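Pesquisar neste blog Pesquisar

Dois braços no banheiro: notas sobre uma montagem caseira

6 de novembro de 2021

13 comentários Compartilhar

Faz tempo que não escrevo sobre o robô, então este texto vai ficar comprido. Quem só quer a parte dos parâmetros pode pular para o trecho da garra, mais abaixo.

Para quem não acompanhou: trabalho numa base com dois braços, cada um com uma garra paralela de dois dedos, e uma câmera no alto. O projeto se chama Ninik, nome que veio de uma pasta de testes e acabou ficando. Não tem produto por trás. É uma montagem feita aos poucos, metade em casa e metade na Pettigrew, a oficina compartilhada onde alugo uma bancada desde fevereiro. As peças que exigem torno ou fresa são feitas lá. O resto, inclusive quase toda a programação, faço em casa de noite.

O objetivo desta fase é modesto: pegar uma toalha pequena, levar até onde eu mandar e soltar. Escolhi toalha porque pano é o que mais me deu trabalho até agora. Com caixa e garrafa a coisa já andava razoavelmente bem, porque o objeto fica do mesmo tamanho depois que você pega. O pano muda de forma assim que o dedo encosta, e o modelo que você tinha dele não serve mais para nada.

Por que o banheiro

Comecei na sala, com uma mesa e uma toalha em cima. Funcionou rápido demais. A mesa é escura, a toalha é branca, a luz vem sempre do mesmo lado. Com essas condições até o meu primeiro algoritmo, que era pouco mais do que separar claro de escuro, achava o pano.

No banheiro quase tudo atrapalha. O piso é creme, a parede é bege, o vidro do box reflete o que estiver na frente e a bandeja do chuveiro é branca. Uma toalha branca ali tem pouco contraste com qualquer coisa. Era isso que eu queria. Também é o cômodo mais apertado onde a base ainda entra, o que me obriga a cuidar dos cotovelos dos braços, coisa que na sala eu ignorava.

Passar a base pela porta foi uma tarde inteira. A soleira tem um degrau pequeno e as rodas dianteiras travavam nele. Fiz uma rampa com um retalho de compensado, lixei a ponta até quase sumir e prendi com fita dupla face. É feia, mas aguenta o peso. Se alguém for repetir, recomendo medir o vão com a porta aberta e não o batente, porque a folha da porta come alguns centímetros e eu descobri isso com um dos braços já do lado de dentro.

A garra

Os dedos são finos e pretos. Os primeiros que usei eram impressos e lisos na face interna, e a toalha escorregava sempre que o braço subia com o pano dobrado. Tentei resolver com força. Aumentei a corrente do motor da garra, o pano parou de escorregar e um dedo rachou na raiz no dia seguinte.

A solução que ficou foi colar uma tira fina de borracha em cada face interna e baixar a força de novo. A borracha é um retalho de manta comprado na Randton, a loja de vedações perto da oficina, que vende por quilo. Para colar usei cola de contato, lixando antes as duas superfícies. Com cola instantânea a tira descolava pela ponta.

Fechar a garra também teve que mudar. Antes eu mandava uma posição: fecha até tantos milímetros. Para pano isso é ruim, porque a espessura depende de quantas dobras ficaram entre os dedos. Agora mando uma velocidade baixa e fico olhando a corrente. Quando ela passa do limite e continua acima por um tempo curto, considero que fechou. O valor que uso é 659, em unidades cruas do driver, sem conversão. Sei que deveria converter para alguma grandeza decente. Está na lista.

Abaixo desse valor o pano escapa quando o braço gira o punho. Acima, a garra continua apertando depois que já não precisa e o motor esquenta. Isso vale para a minha toalha, a minha borracha e o meu motor, então usem como ponto de partida e nada mais.

Pegar pela ponta

Passei semanas tentando pegar a toalha pelo meio. Parecia natural, porque o meio é o ponto mais fácil de calcular. O problema é que, pego pelo meio, o pano vira um cone e a câmera perde a noção de onde estão as bordas. Para largar dentro de alguma coisa até serve. Para dobrar depois, que é a fase seguinte, não serve.

Pegando pela ponta, o pano desce quase inteiro e sobra alguma borda visível para trabalhar. O detector procura cantos, escolhe o mais alto e manda o braço direito, que é o que tem a melhor calibração. O braço esquerdo fica de garra aberta, esperando, com os dedos para cima. Essa pose de espera eu escolhi para manter a garra longe do chão e para ela já estar pronta quando eu começar a usar os dois braços no mesmo pano.

A calibração dos punhos ainda é manual. Encosto a ponta dos dedos num alvo impresso, anoto, mudo o alvo de lugar e repito. Uso 96 pontos por braço, o que é exagero, mas quando usei menos o erro crescia nas beiradas do alcance e eu só percebia quando o braço já estava errando a toalha. A rodada inteira toma uma noite. Só refaço quando desmonto alguma coisa. 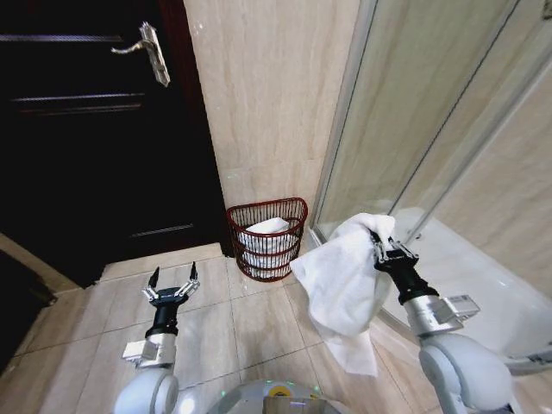
O vidro e os reflexos

O box é de longe a parte mais chata. O vidro é curvo e transparente, e o sensor de profundidade não sabe o que fazer com ele. Em alguns ângulos enxerga a parede de azulejo lá atrás, em outros devolve buracos, e em outros inventa uma superfície no meio do caminho. Se eu deixasse o planejador confiar nisso, mais cedo ou mais tarde um braço ia encostar no vidro, e vidro de box eu não quero testar.

Resolvi do jeito menos elegante. Medi a base do box com trena, desenhei no modelo uma parede curva com folga e mandei o planejador tratar aquilo como sólido, do chão até o teto. O sensor pode dizer o que quiser sobre aquela região que a parede continua lá. O perfil de alumínio ajuda, porque é vertical e a câmera o encontra com facilidade, então uso o perfil e a linha da moldura da porta para corrigir a posição da base toda vez que ela entra no banheiro.

O pano pendurado continua fora dessa conta. O planejador sabe onde está o braço, sabe onde está a garra, mas a toalha ele trata como um cilindro preso aos dedos. Na prática o pano balança e passa do cilindro. Uma toalha encostando no vidro não faz mal nenhum, por isso deixei assim. Com um pano úmido e pesado eu pensaria melhor.

Com a bandeja branca fiz outra coisa: simplesmente excluí a área dela da busca. Se a toalha cair ali, o Ninik não acha. Prefiro isso a ele tentar pegar um reflexo, o que aconteceu mais de uma vez.

O cesto vermelho

O cesto de arame encostado na parede virou referência sem que eu tivesse planejado. É vermelho escuro, tem a boca redonda e fica entre o batente e o box, de modo que aparece bem para a câmera. O detector encontra o aro mesmo com o saco branco passando um pouco da borda. Esse saco, por outro lado, me custou um fim de semana: branco, amassado, com dobras, para o detector era uma toalha perfeita. O braço ia com toda a confiança tentar pegar o canto do saco.

Treinar de novo com mais fotos do cesto melhorou, mas não resolveu tudo. O que resolveu foi uma regra simples: qualquer canto que esteja dentro do círculo do aro é descartado. Isso tem a desvantagem óbvia de que uma toalha caída dentro do cesto some para o sistema. Por enquanto convivo com isso.

Cabos, parada e outras coisas sem graça

Os cabos dos braços corriam soltos por fora e enroscavam na maçaneta quando a base girava perto da porta. Passei tudo para trás, com abraçadeiras de velcro e uma folga grande na altura do ombro. Abraçadeira de plástico eu não uso mais em parte móvel, depois de ver uma delas marcar a capa de um cabo.

O botão de parada fica comigo, num cabo comprido, e corta a energia dos motores dos braços. Um braço sem energia desce, então deixei no software uma altura mínima para o punho durante os testes. Outra coisa: ninguém entra no banheiro com os motores ligados. Nem eu, nem para ajeitar a toalha rapidinho. Desligo, ajeito, saio, ligo.

As peças de alumínio que prendem os sensores aos punhos são da segunda leva. A primeira mandei cortar na Drosville e veio com os furos certos, mas eu tinha desenhado a chapa fina demais e ela vibrava. O erro foi meu. A segunda leva fiz na Pettigrew com chapa mais grossa e dois furos a mais.

O que falta

A próxima etapa é usar os 2 braços juntos: o direito segura uma ponta, o esquerdo procura a outra. Já tenho a parte de movimento simulada, e na simulação tudo corre bem, o que não quer dizer muita coisa, porque o pano simulado é bem mais educado do que o de verdade.

Também preciso mexer na iluminação. A luz do teto liga e desliga conforme quem usa a casa, e o detector sente. Penso em colocar uma lâmpada fraca na própria base – já tem conector sobrando – e testar sempre com ela acesa. Falta ver o que isso faz com os reflexos no vidro. Desconfio que piora.

O código da garra eu publico quando tirar de dentro dele os caminhos da minha máquina. Quem quiser antes, peça nos comentários e mando como está.

13 comentários Compartilhar

Publicações recentes
Borracha, silicone ou lixa nos dedos da garra
Uma rampa para a base passar na soleira
Calibração manual dos punhos, passo a passo
Bancada nova na Pettigrew
Por que desisti das abraçadeiras de plástico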